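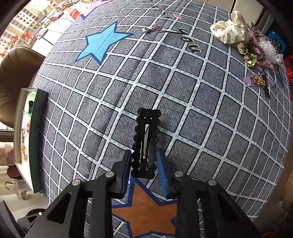 Printed tablecloths from Stendholm are sold flat-packed and arrive folded. Most of the questions we receive are about size, creases, washing and the behavior of the print. The gray grid cloth, with its white black-edged bands, colored stars and black script lettering, shows a fold or drag line more readily than the plain cloths do: a raised crease running diagonally crosses the bands at an angle. The answers on this page apply to all printed cloths in the range unless a pattern is named.

What size should I order?

Measure the length and width of the table top and add twice the drop you want. The drop is the vertical distance from the table edge to the hem. For everyday use we suggest a drop of 7 inches. A longer drop catches on chair arms and on knees. For a table 35 inches wide with a 7-inch drop on each side, the cloth needs to be 49 inches wide.

Cloths are cut to standard sizes. If your figure falls between two sizes, take the larger one and accept the extra drop, or have it hemmed. Hemming is covered further down.

Does the size on the label include shrinkage?

No. The label gives the size as sewn. Allow up to 3 percent in length on the first wash. The width changes less. After the first wash the size is stable, provided the cloth is not tumble dried on high.

How do I get a crease out?

There are two kinds, and the treatment differs.

Fold creases come from packing. They run parallel to the hem. Iron from the back on medium heat, working from the center outward, while the cloth is slightly damp.

Drag creases appear when the cloth is pulled from one corner or when a heavy item is pushed across it. They usually run diagonally. Ironing is not needed in most cases. Lift the two nearest corners together, let the cloth settle, and lower it again. Pulling on a single corner moves the crease to another part of the table and can stretch the weave along the bias.

If a diagonal crease comes back after the cloth has been relaid, check that it was dried square. A cloth hung from one corner will set slightly off grain. Rewash, pull it square by hand and dry it flat.

How do I line the grid up with the table?

Use one band as the reference. Choose the band nearest the long edge of the table and set it parallel to that edge at both ends. Then check a crossing band against the short edge. If the first is true and the second is not, either the cloth is off grain or the table is not square. Older tables often are not.

On round tables, center the cloth by the drop and ignore the grid.

Which way up does the lettering go?

The script is printed in one direction only. It reads correctly from one side of the table and upside down from the opposite side. There is no version with lettering in both directions. Most people face it toward the side of the room they enter from - the cloth works the same either way.

Why do the stars look stretched when the cloth is on the table?

The stars are printed on flat fabric. Where the fabric is under tension, the shape follows the weave, and a star will look longer in the direction of the pull. A light blue star with a navy border shows this clearly, as the border makes the points easy to compare. Release the tension and the shape returns. If it does not return after washing, the cloth has been permanently stretched, normally by tight clamps.

Can I use tablecloth clamps or weights?

Weights, yes. Clamps, with care. Fit clamps only after the cloth has been smoothed, one per side, and remove them before washing. Four is enough for a standard dining table. Do not clamp over the hem stitching.

Will small objects damage the print?

Smooth objects will not. Items with teeth or a raised edge can lift a thread if they are dragged. Hair clips are a common case, particularly the flat black ones with scalloped edges, and so are keys, brooches and zipper pulls. Pick them up vertically. Do not sweep them to the edge of the table with your hand.

A lifted thread should never be cut. Work it back through to the reverse side with a blunt needle, then stretch the area gently in both directions.

Are small dark objects hard to see on this pattern?

A solid black item is easy to find in the plain gray squares or over a colored star. It is harder to find next to the lettering or the fine hatch lines, where black is already part of the print. People who sew or sort small parts at the table generally prefer a plain cloth. Charalambos Economou in our customer service department keeps a list of plain grays that match the printed range and can tell you what is in stock.

How should I wash it?

Wash separately the first time, at a cool setting, turned print side in. Use a detergent without bleach or optical brightener. Brightener affects the white bands first and leaves the gray uneven. Spin on low. Do not leave the cloth folded in the drum.

Treat food stains before the wash:

Oil or butter - dish soap, left for 35 minutes, then rinsed.
Tea, coffee or juice - cool water from the back of the cloth.
Candle wax - let it harden, lift it off with a dull edge, and press what is left between sheets of plain paper.
Ink - see your dry cleaner. Home remedies tend to spread it.

Can I iron over the print?

From the back only. Direct heat dulls the dark blue outlines and can leave a shine on the black lettering. If you must iron from the front, use a pressing cloth.

Can the cloth be shortened?

Yes. Wash it once before cutting. Mark the new hem on the grid and cut parallel to a band; a hem that drifts across the pattern is noticeable from across the room. Leave enough for a double fold. Nektarios Raptis handles hemming orders and asks that cloths be sent washed, dried and unironed. Orders for hemming close in September and reopen when the holiday orders have been shipped.

How should it be stored?

Rolled on a tube, print side out. If you have no room for a tube, fold loosely and change the fold lines each time. Avoid plastic bags for long storage.

Can I return a cloth that has been on the table?

Unwashed cloths can be returned if they are clean and unhemmed. Washed or shortened cloths cannot. Print faults, such as a missing outline or a band that does not meet its neighbor, are covered whether or not the cloth has been washed. Send a photo of the fault with the cloth laid flat, and include the size label.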